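4.2 Where the Plates Live: Drying Racks as Storage

We turn now to what became, for both of us, the most enjoyable part of the home visits, and the part that took up far more of our notebooks than we had planned. When we first drew up the visit guide, the dish rack was listed under "washing up," together with the sink, the sponge and the towel. By the end of the first month we had moved it to a section of its own, under "storage," because so many of our households were using it that way. The plates went into the rack after supper and stayed there until breakfast, and quite often they stayed until the next supper, and the cupboard above the counter held the plates that were kept for company.

Of the 100 households that took part in the Moffat kitchen study, 27 told us that they had no fixed shelf for their everyday plates at all. We had expected these to be the smallest kitchens, and some of them were, but the group also included several large and rather well fitted ones, with deep drawers that held baking pans, candles, birthday napkins and (in one memorable case) a full set of croquet balls. What these households shared was a small number of plates in daily use. Where a family ate from a handful of plates and washed them after each meal, the walk from rack to cupboard and back again seemed to the people we talked with like a chore without much of a purpose.

Brenda Jara, who carried out most of the visits in the Hallia neighborhood, noticed early on that people were a little shy about this. They would begin to clear the rack as she came into the kitchen, and she learned to ask them, very kindly, to leave it. One participant told her, "My mother would have put those away before you got your coat off." Another said that she liked to see the plates standing there in the morning, and that an empty rack made the kitchen look to her as if the family had gone on vacation. We heard versions of both remarks many times over, sometimes from the same person in the same conversation, and we would not want to smooth over the difference between them.

4.3 Color, Order and the Front of the Rack

A second matter we had not thought to ask about was the order in which plates are stood. Most racks are filled from one end, and the plate that goes in last is usually the plate that comes out first. In a house where all the plates match, this makes very little difference to anyone. In a house where they do not match, it can matter a good deal, and we were told about favorite colors, about children who would only eat pasta from one particular plate, and about grown adults who felt much the same way but were slower to admit it.

Mixed colors were common in our households, partly through breakage and partly by choice. Octavio Fuentealba, in his notes from Gromden, describes a couple who bought single plates wherever they traveled and kept them all in the rack so that they could be looked at. More often the mixture had simply come about over the years, and people were fond of it all the same. Overlapping plates in different colors are also easier to tell apart at a glance, and several participants said that this was how they knew whose plate had been washed and whose was still sitting on the desk upstairs. Figure 6 shows the sort of small, mixed grouping we have in mind, with the plates upright in a slatted rack of light wood.

The spacing of the slats came up as well, though less often than we had supposed. Plates that lean a little in the rack bothered hardly anyone. Bowls were another story, and we come back to them in Section 4.5. What people did mention, and at some length, was the distance between the rack and whatever stood next to it on the counter. A rack kept close to the toaster oven was handy at breakfast, when a plate could go straight from its slot to the waiting toast, but it also used up the very spot where one would like to set down a hot tray. Olga Aravena tells us that in the Irnar homes she visited this was solved, or at least softened, by a mat large enough to hold the rack with a good stretch left over beside it for everything else.

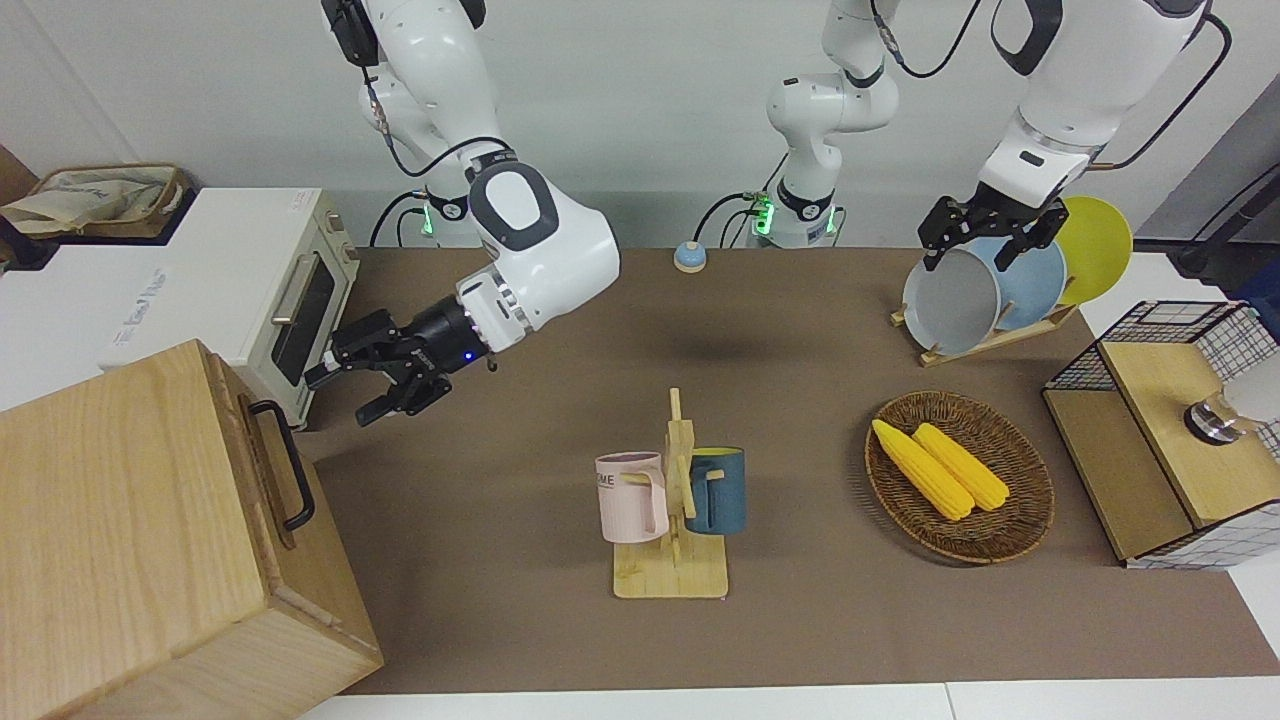
Figure 6. Gray, pale blue and yellow plates standing in a wooden dish rack on a brown mat, with a toaster oven and a large light-wood box on the other side of the work area.

4.4 Boxes, Baskets and Other Neighbors

Plates are rarely alone on the counter, and it would be a mistake to write about the rack as though they were. Lidded boxes were used for bread, for tea, for onions and for mail, and a box with a hinged lid needs some clear air above it, so that it tends to claim its place first and leave the rack to fit in where it can. Baskets are more forgiving and were moved about freely, often several times in the course of one visit. In the remainder of this section we follow these three objects through an ordinary supper, beginning with the moment the groceries come in the door.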